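Pordale Heritage Society
Hall check before the family history open day
Checked by: Eilidh Nisbet, January

1. Front door and ramp
OK. Ramp is gritted. The left handrail has one loose bracket, tightened on the spot. Look at it again in spring.

2. Fire exits
Side exit clear. Back exit had two boxes of Farnine parish newsletters stacked against it. Moved to the store room. Please don't put them back.

3. Extinguishers
Both in date, pins and tags in place. The one by the kitchen is hung too high for some members to reach. Lower it before the next check.

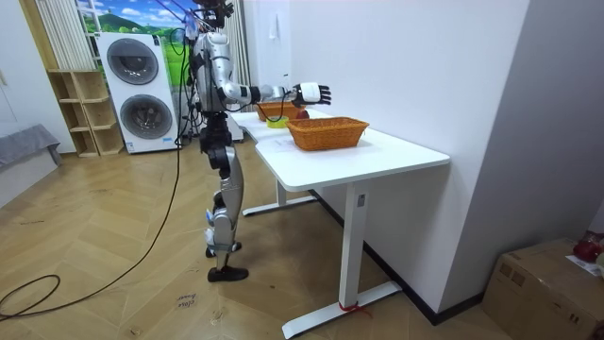
4. Room limit
The posted limit is 136. We have 87 names down for the open day, plus walk-ins. Whoever is on the door should keep a tally and stop at 100 so there is space left for the dancers and their families.

5. Display boards
The emigration map board rocks when leaned on. Needs a sandbag on each foot. The passenger list boards are fine.

6. Electrical
Slide projector lead is worn near the plug. Tagged, do not use. The Trulteck heater passed, but it must have its own outlet.

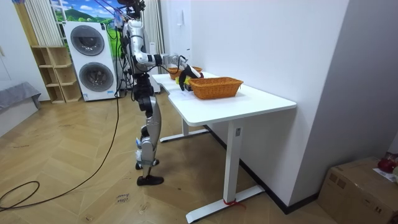
7. Archive shelves
Top shelf is overloaded on the Woldemariam family papers side. Ledgers go on the bottom two shelves only. Step stool is sound.

8. Kitchen
Urn lid does not lock. Fill it to the halfway line until we get a new one. Label every dish from the potluck table for nuts, milk and wheat. Last year three had no label. 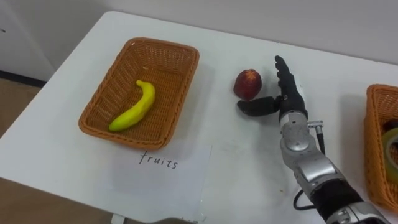 9. First aid kit
Short on burn dressings and medium gloves. Ordered. The accident book is in the drawer under the guest book, last entry signed.

10. Lighting
Two bulbs out in the rear hallway. Replaced one, no spare for the other.

Result: open day can go ahead once items 5 and 6 are done. Item 3 can wait.

E. Nisbet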